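Motora hand-held gripper kit: the gallery

Print this page | E-mail this page
2 min read | 30 shares

Words by Dušan Rusnák, hands by Mihret Alemayehu

The Motora is a gripper for people who already own perfectly good fingers. Drendari sells it as a kit with a charger, a case and a manual that opens with 4 pages on posture. We kept ours through June and gave it the sort of jobs a desk produces.

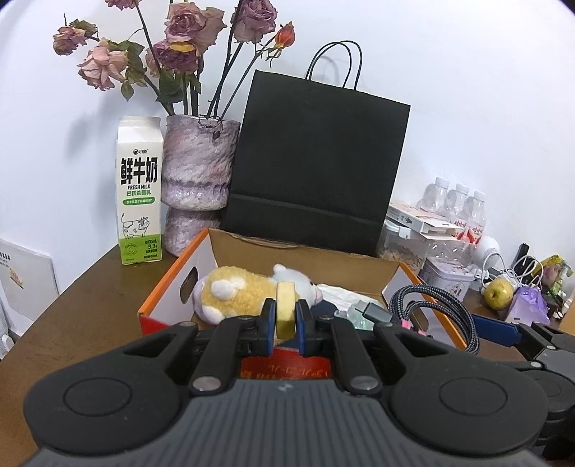
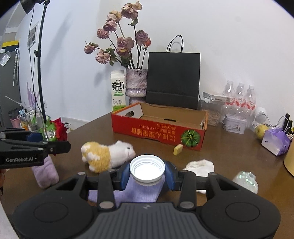 Desk duty, with the milk and the roses standing by.

Small things are where the kit earns its 1285 dollars, or at least a decent share of them. The handle takes an afternoon to get used to, and Mihret's wrist had views on the weight by dinner. After that the work is oddly restful. The blue pads are the part I'd pay for again: a bottle cap held by its ridged rim is a mean test, and that's the one I'd show a doubter. Socks are less of an achievement. My complaints go to the trigger, which clicks like a cheap pen, and to the manual, which calls every object "the payload" - including, in one diagram, a bun. Standmont makes a cheaper one with stiffer fingers. We sent it back.

Spare pads come in packs of 2 from Kneževič and arrive in a box big enough for boots.

4 comments | Share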